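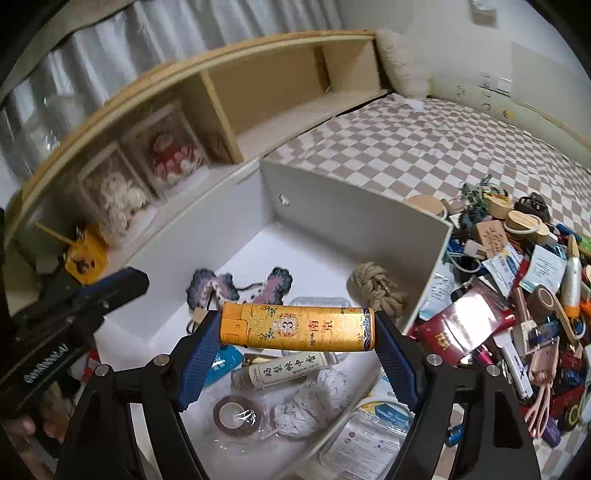
## 4.2 The second life of the souvenir

Souvenirs are studied mostly at the moment of purchase. The literature follows the traveller into the gift shop, watches the money change hands and goes home. What happens in the following decade has attracted less attention, perhaps because it happens in cupboards. Our diary data begin where the gift-shop studies leave off, and we should warn the reader that very little of what follows takes place on a shelf.

Of the 128 households in the Tarimen sample, 40 reported having at least one souvenir on open display. The remainder owned souvenirs but described them as "put away", a phrase our respondents used with great confidence and, when asked where, rather less. Follow-up interviews were held with 30 households, chosen for variety of dwelling type and for willingness to let a researcher look in the hall closet.

Khokhar's early fieldwork notes for the project proposed that a souvenir passes through three stages: display, demotion and storage. We kept the terms but had to give up the order. Seven interviewed households had sent objects directly to storage on the evening of their return, still in the carry bag. One respondent in Fander had bought a carved letter opener for her desk, found she no longer received letters, and put it in a drawer with four years of unopened bank statements, a location she defended as logical.

Demotion, where it did occur, was seldom a decision. Objects were moved for painting, for visitors, for a Christmas tree, and were not moved back. Noman Khokhar's term for this, "temporary relocation of indefinite standing", was adopted by the coders with more enthusiasm than it deserved and is retained in the codebook.

Once in storage, the souvenir keeps mixed company. Ornament and craft supplies were the most common neighbours, and the boundary between them proved hard to police. Figure 2 shows the sort of grouping we mean: an ornate golden-yellow cylindrical case bearing the characters 南京 (Nanjing) in red, with an open white storage box that holds a fabric cutout in the form of lotus leaves and a flower, and a knotted coil of jute rope. A coder working strictly from our first scheme would have to assign these to "travel", "textile" and "hardware" respectively. Respondents confronted with comparable boxes had one category for everything in them, and it was usually "the nice stuff".

We take the respondents' category seriously. "Nice stuff" has rules, even if its owners could not recite them. Batteries were never nice. Ribbon was always nice, including ribbon that had been ironed. String was disputed, and in one Paquette household the dispute had been running long enough to have acquired sides. Place names helped an object's case considerably: something with a city written on it was less likely to be thrown out than a comparable thing without, whether or not anyone in the house had been to the city. Several had not. Gifts from other people's holidays were kept with the same care as mementoes of one's own, and were sometimes remembered as such, which caused some awkwardness when both partners were interviewed together.

Containers present a further difficulty. A tin, tube or case is both a souvenir and a place to put souvenirs, and respondents valued it under both headings without appearing to notice the change. Asked what a particular tin was for, one man in Zonau replied that it was for keeping. We asked what it was for keeping. He opened it, looked in, and closed it again. The transcript records a pause, and then an offer of tea.

Two limits apply to these findings. Interviewees knew in October that we would be coming, and there is evidence of tidying. We also recorded colour, material and condition only for objects that respondents volunteered to bring out, so our account favours whatever was nearest the front. The back of the closet remains, in the methodological sense and in most cases the literal one, unlit.

Section 4.3 turns to objects that respondents said they had thrown away and which were found during the interview.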